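Household Stock-Keeping: A Note for the New Year
January 22, 2020, by Zyanya Alvarado

Readers have asked how a small household ought to keep its dry goods in order. The following remarks set out the practice observed in my own kitchen. 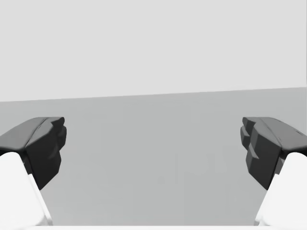
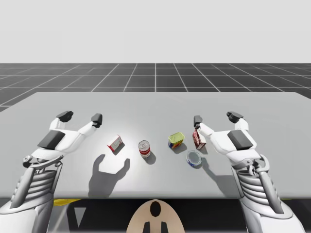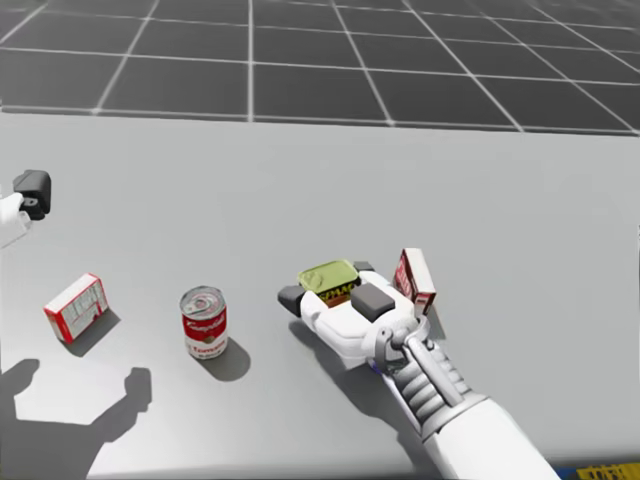
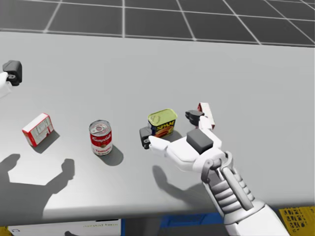 Computer renderings. Second picture: five small grocery items on a light grey table.

The cupboard is emptied twice a year, in January and in July. Tins are entered in the ledger by date of purchase, and the oldest are brought to the front. At the present count the shelves hold 59 tins and 27 packets. Flour is entered separately. Any item within three weeks of its date is to be used first.

Last updated: July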